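How to check a wrist-view insertion result before you believe it

Zumon wiki, methods pages. Last edited 3/21/23

These steps are for anyone repeating the Olon result on slot insertion. The paper's headline number looks good. I've read it more times than I wanted to, and I still don't know what counted as a success. So start with the wrist views and decide for yourself what they can support. 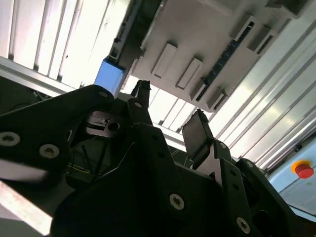
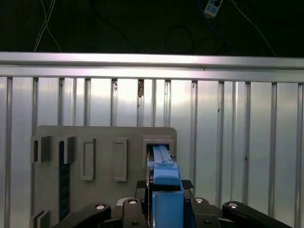
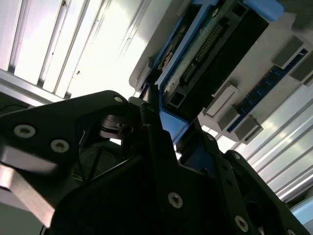
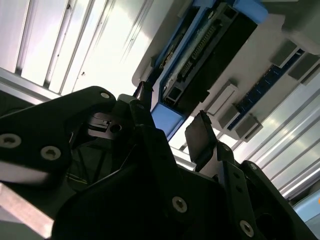
Step 1: Write the success rule first

Put it in one sentence before you open a single episode. "Module in slot" won't do. A finger can sit right at the lower end of a module, and a single still won't tell you if the part is seated or leaning. The black gripper takes up a lot of every view, so expect the contact point to be partly hidden.

Step 2: Label without the policy's score

The Olon script prints the model's confidence next to each episode. Turn that off. Two people label, separately, and neither sees the other's sheet until both are done. We had 198 episodes and kept 123 where both labels agreed. The rest went in a separate folder. Please don't delete them. They are the interesting ones.

Step 3: Split by session

A random split puts near-identical backgrounds on both sides. Ribbed metal and aluminum rails show up again and again, and a network will happily learn those. Hold out whole sessions. We held out 8.

Step 4: Run the dumb baseline

Crop out the board and the module, train on what's left, and report the score. If it lands anywhere near the full model, stop and go back to step 3. The Gravstead group skipped this in November and had to pull their table.

Step 5: Report both numbers

Give the rate on agreed episodes and the rate with every disputed one counted as a failure. If you only have room for one, print the second.

Known problem: the Bråten loader drops the last few images of each episode without a warning. Check episode lengths before labeling.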